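How do I get rid of etch marks on a honed or polished marble floor without regrinding the whole thing?

Asked 30/07/2024 in Floors and Stone

We have 700 square feet of pale marble in a ground floor hallway and kitchen. The previous owner had it polished. Since we moved in there are dull spots in the kitchen end, mostly near the sink and where the trash can stands. They are not stains. Water doesn't darken them, they have no color, and they only show when the light comes in low from the window. Soap does nothing. I tried a supermarket stone spray called Trimel on one spot and it made the spot greasy for a day and then it looked the same as before.

A local company (Hoarau) offered to regrind and repolish everything. I would like to know whether spots can be handled one at a time, what grit to use, and whether a sealer would have stopped it. The floor was sealed with Pranavent before we bought the house, according to the paperwork, so I don't understand how this happened.

Answer 1 (accepted)

What you have is etching. Marble is mostly calcium carbonate. Anything acidic reacts with it and takes off a very thin layer of the polished surface, and the roughened stone scatters light. Lemon juice, vinegar, wine, tomato, soda, and many bathroom cleaners will do it. A penetrating sealer sits in the pores and slows down liquids that would soak in and stain. It does not cover the surface, so it does not prevent etching. Your Pranavent may be working exactly as intended.

First find out how deep the marks are. Run a fingernail across the edge of one. If you feel no step, it is a light etch and polishing powder will usually deal with it. If you feel a step or the stone is rough like fine sandpaper, you need diamond pads first.

Light etch:

Clean the spot with a pH neutral stone cleaner and let it dry overnight. Mask off the grout. Put a teaspoon of marble polishing powder on the spot, add water until it has the consistency of thin yogurt, and work it with a white felt pad on a low speed drill or a car polisher. Keep the pad flat and keep it moving. Stop before the paste dries out. Wipe, rinse twice, dry, and look at it from a low angle. Repeat if needed.

Deep etch:

Wet diamond pads, 400, then 800, then 1800, then the powder. Widen the area slightly with each grit so you don't end up with a visible ring. Don't skip a grit. The scratches left by the coarse pad will show through the final polish and you will have to go back.

Check the powder before buying. Some contain oxalic acid, which gives a fast shine but can leave an orange peel texture if you overwork it. Bekby makes one with oxalic acid and one without, and the tubs look nearly the same. Read the back label. For a first attempt I would use the one without.

Practice inside a closet or under the refrigerator. The finish will also need to match the rest of the floor. If the surrounding stone has worn down to satin, a fully polished spot will stand out as much as the etch did.

Answer 2

just get it honed. polished marble in a kitchen is a losing game, we had ours taken down to a matte finish and I don't see the marks anymore. they still happen but the floor is dull everywhere so who cares. Paid $318 for the small bathroom, no idea what yours would be

Answer 3

Adding to the first answer. Two points on maintenance.

Do not use vinegar and water for mopping. It is still recommended on a lot of general cleaning sites and it is the most common cause of a whole floor going dull evenly. Steam mops are a bad idea on sealed stone as well.

To test the sealer, put a few drops of water on the stone and wait 15 minutes. If the stone under the drops has darkened, reseal after the etch repair is finished. Don't seal before, as the abrasive will remove part of it and you will have patches.
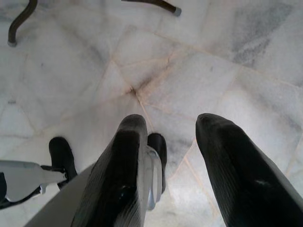

Pieter Cele: One correction on the drop test, 15 minutes is too short for a dense marble. Give it 30 and cover the drops with a glass so they don't evaporate.

More comments

stonehallway: Went over the worst spot with the 800 and 1800 pads and then powder. Can't find it now unless I kneel. The one by the trash can is deeper and I'm leaving it until August.

M.: Does any of this apply to travertine? Mine has filled holes and I'm worried about the pad pulling the filler out.

Pieter Cele: Same chemistry, but start with powder only and check the filler first. If it moves under a fingernail, refill before you polish.

gritty_223: The drill method works but it throws slurry up the baseboards. Tape plastic to them. Also that slurry dries like cement so don't rinse it down the sink.

Related questions

Removing rust marks from limestone tile
Is cement grout damaged by oxalic acid?
White haze after sealing a slate floor
Low speed polisher or drill attachment for small areas?
How long to wait before walking on a resealed floor
Hairline crack across three marble tiles, fill or replace?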